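Trodden Walking Club: Questions we are often asked

Last changed August 21, 2020

Do I need to be a member to come on a walk?

No. You may come on two walks as a guest, and after this we ask you to join. Please write to Poonam Tomar before your first walk, so that the leader knows your name.

How fast do you walk?

It depends on the leader. Lachlan Sheehan walks quickly and does not like long stops. Leonie Halliday takes the slower group, which stops for birds and for tea. Both groups start from the car park in Gistonton, and you can decide there which one you prefer.

Can I bring my dog?

Yes, on the river walks, if the dog stays on a lead. On the hill walks there are sheep, and we must say no. Baxter, the dog you may see on our hill walks, has permission from the farmer because he lives on that farm.

What shoes should I wear?

Boots are best, but strong shoes with a good sole are enough for the river path in summer. New boots should be worn at home for some days first.

How do I keep my map and papers dry?

A clear plastic pouch with a zip is enough for most people. Fold the map with the part you need on the outside, and close the zip fully to the end. Keep the pouch flat against your back in the rucksack, or in a large jacket pocket. Your emergency card goes in the same pouch, with the writing to the outside. In June many members forget this, and then we have a wet day and the ink runs.

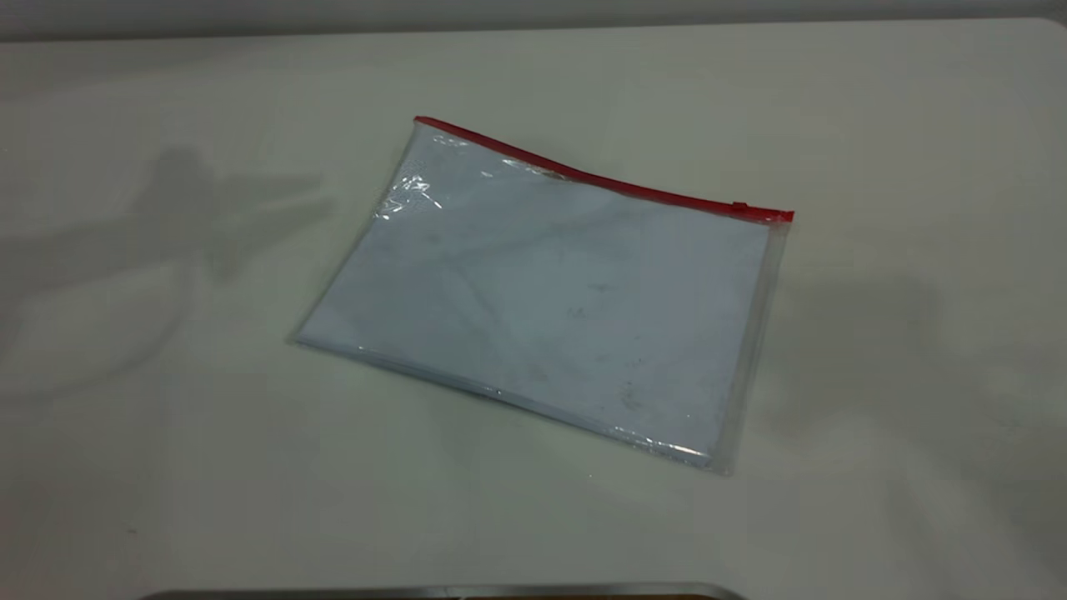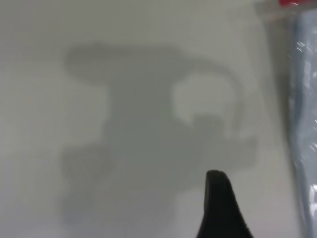
On the table. The zip pouch is in the first picture.

What is the emergency card?

It is a small card with your name, a telephone number of a person at home and any medicine you take. We give you one when you join. The leader does not read it unless you are ill.

What happens if the weather is bad?

We walk in rain but not in storms. The leader decides the evening before and Marama Halliday puts the news on the front page of this site. If there is no news, the walk goes ahead.

How long are the walks?

The short one is 6 kilometres and the long one is 10. We also have the Grodis round once a year, which is much harder. Please ask Lachlan Maihi if you are ready for it, and do not be offended if he says to wait one more year.

Can I lead a walk myself?

Gladly! You must first walk the route together with one of the present leaders. After that we put your walk in the next programme.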